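Butcher block

Butcher block is a style of assembled wood, made from strips or blocks that are glued together into a thick slab. It is used for table tops, kitchen counters, workbenches and cutting boards. The name comes from the heavy blocks on which butchers cut meat, but most butcher block sold today is never used for this purpose.

Construction

There are 2 main types. In edge grain, long strips are laid side by side with their narrow edges facing up, which gives a striped surface. In end grain, short pieces stand upright, and the surface looks like a pattern of small squares. End grain is kinder to knife edges, because the blade goes between the fibers, but it takes more labor and costs more. Maple, beech, birch and oak are common woods. Strips of different shade are often mixed, and some makers sort them by color before gluing.

History in Beddale

In the town of Beddale, the trade grew beside the sawmills. The Ankrah works made end grain blocks for meat shops and later changed to edge grain tops for schools and workshops. In its best year the works sold 3,026 tops. Its Pendent line was sold in 3 thicknesses, and the name is still used in the district for any thick bench top. The firm Enov later bought the presses - the old glue room is now a store.

Finish and care

A surface for food is usually treated with mineral oil, and the oil must be renewed when the wood looks dry. Tops for other work may have varnish or hard wax. Standing water should be wiped away soon, as it can open the glue lines.
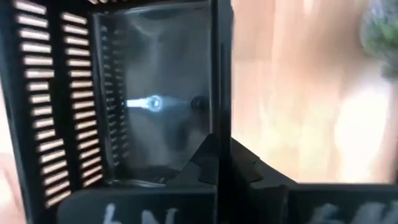
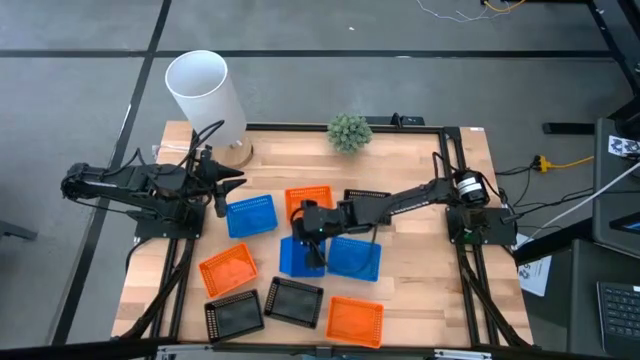 Wood becomes wider in damp air and narrower in dry air, mostly across the grain, so a large top should not be fixed tightly to its base. Screws are commonly placed in slotted holes, which allow a little movement. The base itself can be of wood or metal. A light striped top with a black aluminum frame along its edges, as in the second picture, is one possible combination. Heavy end grain blocks normally stand on thick legs.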